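How to Fold a Fitted Sheet

I fought with fitted sheets for years, bundling them into the closet and shutting the door fast (you know the move!). Start by turning yours inside out and slipping a hand into each of two neighboring corners.

Bring your hands together and flip one corner over the other, then do the same with the remaining pair.
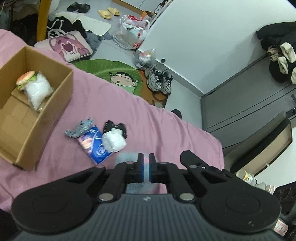 What if the elastic still bunches up?

Lay the sheet flat, tuck the elastic edges in, and smooth everything into a rectangle before you fold it in thirds.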